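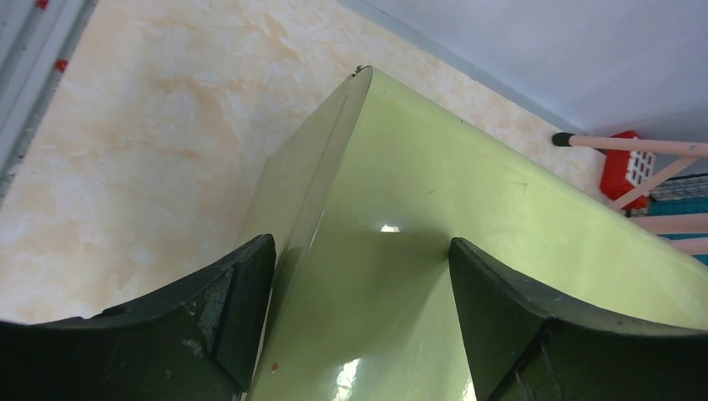
Wrist camera view, both fingers on the green painted object. Keep this one beside you for sections 2 and 3.

Handout 4: Comparing Grippers on Smooth, Painted Objects
Course notes by Natália Trnka, lab sessions with Sigrún Norðdahl

Welcome back, everybody. Last week we spent most of our time on soft and irregular things (the sponge, the rope, that dreadful bag of rice), and I know several of you left with the feeling that a flat, hard surface would be a holiday after all that. I used to think so too! This week is all about smooth painted surfaces, and I hope that by Saturday, when the lab is open for extra bench time, you'll have formed some opinions of your own about which fingers you would rather have at the end of your arm.

1. The two grippers

We'll be working with two grippers this time. The Brenatlow is the parallel gripper most of you met in the first session, with both fingers traveling in a straight line toward each other. The Lindthorpe is the one whose fingers swing in on a linkage, so the tips move along a shallow arc as they close. On paper the two have a similar reach, and for small blocks you'd hardly notice which one you had bolted on. With a larger object the arc starts to matter, as the tips arrive at a different depth depending on how wide the object is. Please draw this out for yourselves before the lab. A pencil sketch with three widths is plenty, and Sigrún will want to look at it before you power anything up.

The controller is the same for both, the Aubert box on the shelf under each bench. Load the profile for your gripper first. If you swap grippers halfway through the session, load the profile again, even if the screen seems to remember the right name – it remembers the name and forgets the force limit, and I have lost a whole afternoon to that.

2. Where the fingertips land

Look at the left fingertip in the picture. It presses near the corner edge and covers part of the narrow side face, while the right one sits against the broad front. We talk a good deal in this course about "opposed" contacts, meaning two contacts that push straight toward each other, and students tend to assume that every two-finger grasp gives them a pair. Once the object is lying diagonally between the fingers, you have to stop and ask what each tip is really pressing on, and in which direction the surface there can push back.

For each grasp you try in the lab, write down three things in your notebook: the face or edge under the left tip, the face or edge under the right tip, and your guess, before lifting, about which way the object would turn if it turned at all. Do make the guess first. It's very hard to be fair to yourself afterward, and a wrong guess with a good sketch earns just as many marks as a right one.

A question from last year that I liked very much: does a rounded corner help or hurt? My answer was a rather long "it depends." A rounded edge spreads the contact out and is kinder to the paint, but it also lets the direction of the push change as the tip creeps along the bend. Try it with both grippers and see whether you agree with me.

3. What the wrist camera sees on a glossy surface

Three bright white reflections show up on the green face, one of them between the fingertips. Our edge finder loves these. To the software, a hard white patch on a green field looks like a wonderful feature, far stronger than the faint scratch up by the long edge or the tiny dark speck near the middle, and those marks are the ones we'd prefer it to use, as they stay put on the object when the wrist moves. A reflection slides.

So, before you trust any tracked point, move the wrist a small amount sideways and watch. Points that travel with the paint are keepers. Points that wander off on their own should be masked out. The Polovgate viewer has a masking brush under the Tools menu (set it to 10 to begin with, you can always go smaller).

Notice the shadow around the tip of the right finger as well. It is soft, without a crisp border, and the color of the face turns a deeper olive between the two fingers. If you separate object from background by color alone, use a generous range of greens or you'll lose exactly the part of the face you care about most. The beige floor is easier to handle, although its veining can throw up stray edges of its own.

4. In the lab

Each pair will do 36 grasps, half with each gripper. Start at force setting 49 on the Aubert and leave it there for the first half of each set. After that you may change it as you like, provided you write the new number next to the grasp.

Please wipe the fingertips between sets with the dry cloth. Worn tips are fine to use, and I'd be glad if a few of you compared a worn pair with a fresh pair, but note which you had.

Sigrún will be at the benches the whole time and knows the Lindthorpe linkage far better than I do, so save your arc questions for her.

5. To hand in

Two pages, with your width sketch, your grasp table and a paragraph on which gripper you'd choose for glossy objects and why. Leave the raw camera files in your pair's folder. Reading for next time is the chapter on friction cones, up to the worked problem.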